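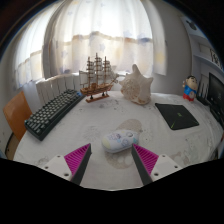
White mouse with the printed shell, on the table.

24/03/2026
Workshop notebook, Stakby school robotics team
Entry by Thijs Vanhove

Subject: right-hand tracking wheel reads short.

Background for anyone who missed last session. The Lundale robot drives well by hand, but in the autonomous period it ends up rotated clockwise or anticlockwise depending on which way it set off, and the driver then spends the first seconds of the manual period straightening it. We had blamed the drive motors. The drive motors are probably fine. Position comes from the two unpowered tracking wheels under the chassis, so I tested those on their own with the motors unplugged.

Method. Robot on the practice tiles, straight edge clamped down as a guide, pushed by hand at walking pace over 200 cm. Counters zeroed before each push and read after the chassis touched the end stop. Ashraful Mondal pushed, I wrote down the readings. Same battery throughout. Arm folded down and pinned so the weight stayed put.

Left wheel: 3542.
Right wheel: 3366.

The left value agrees with the one worked out from the wheel size. The right one is 176 counts short, so just under 5 per cent. In distance that comes to 9.9 cm lost over the run. The wheels sit 26 cm apart, and the software takes any difference between them as a turn, so on a perfectly straight push it believes the robot has turned by nearly 22 degrees. It then corrects for a turn that never happened. This matches what the drivers have been complaining about well enough for me.

Repeats on the left wheel were within a few counts. Repeats on the right were scattered, always low, never high. A wrong wheel diameter in the code would give a steady error. Scatter on the low side only is slip or lost contact. 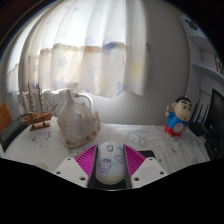

Contact pressure is the first suspect. Both wheels hang on a short arm with an extension spring, and on the right the spring hook had been moved one hole inboard to clear the cable tray. That shortens the lever and takes a good part of the force off the wheel. Tread is the second suspect. The right wheel has gone shiny and its rubber is plain, with no pattern at all. If we print our own tyres I would like to try close diagonal ribs, such as the ones on the magenta pads either side of the mouse, and see whether they hold on to dusty tile better than a smooth band does. The risk is that a soft rib folds under load and changes the effective diameter, which would swap one error for another. So ribs go on a spare wheel first.

Checks made today, right wheel:

Bearing: spins freely, no grit. Cleaned it anyway.
Shaft grub screw: tight. Marked shaft and hub with a paint pen and pushed again, marks still in line.
Encoder cable: swapped left and right at the hub. The low reading stayed with the right wheel, so the port and cable are cleared.
Encoder itself: turned by hand through ten revolutions against a mark. Counts correct.
Arm pivot: some side play. More than on the left. Washer missing.
Spring: original part, hook in the wrong hole as described.

I moved the cable tray, put the hook back in the outer hole and fitted the washer. Three more pushes after that. The right wheel now reads within 20 counts of the left, still low. Better, but not good enough to go home on. With 20 counts the software still sees a turn of two and a half degrees. 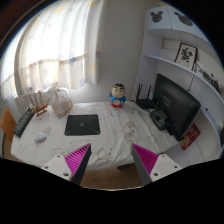

Liis Mägi objected that hand pushing hides the worst of it. Under power the chassis pitches back on starting, and a wheel mounted ahead of the axle line will lift at exactly the moment when the most distance is being covered. She wants the test repeated with the motors driving, at match speed, with the true distance read off a tape. I agree. It is a fair point and I had not allowed for pitch. We ran out of time before we could set up a proper stop at the far end, and I was not going to let it run into the wall again.

She also asked why we don't take the heading from the gyro and leave the wheels to measure distance only. We could. The gyro drifts slowly, but over a short autonomous period this is small against what we have now. Lindalva Camargo has a branch of the code that does it, untested on the real robot. I would still repair the wheel first. If the gyro goes in now the turn error disappears from view, the distance error stays, and we will be hunting it again in May in front of other people.
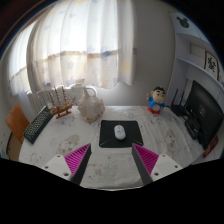 The distance error is also the harder one to spot from the side of the field. A robot that stops a few centimetres short looks like a driver or a build problem, and somebody adds a few centimetres to the target in the code to make up for it. I found two of these in the present file, one in the first move and one before the lift. Neither has a comment. Both have to come out before the next calibration, otherwise we are tuning on top of old guesses. Please put the reason beside any number you change by hand.

Parts. The stiffer springs are on the Bradetti order. The Van der Linden wheels have the right bore but a wider tread and would rub on the bracket, so don't fit them without filing the slot. I have put them in the drawer with a note on.

To do:
- Powered runs at match speed, tape alongside, both directions.
- Weigh the contact force on each wheel with the luggage scale. Write down the left one as well, we have never had a figure.
- Print one ribbed tyre, fit to spare wheel, compare with plain on clean tile and then on dusty tile.
- Remove the two hand offsets.
- Try Lindalva's branch only after the above.
- Paint-pen the outer spring hole on both sides.

Left the robot on blocks, tracking wheels off the floor. Battery on charge.

Comments

Lindalva Camargo
My branch expects the gyro to be zeroed while the robot is standing still. If you start it while someone is still lining the robot up against the guide you'll get a constant heading error and blame the wheel. Wait for the light.

Ashraful Mondal
One of the two offsets was mine, the one before the lift. I put it in after the arm was shortened. Can come out.

Liesbeth Hermans
Did the tiles get swept before the pushes? The right side was running along the join by the door, and it is always filthier there. Worth turning the robot round and repeating before you print anything.

Thijs Vanhove
Not swept. Will do both ways round, before and after sweeping.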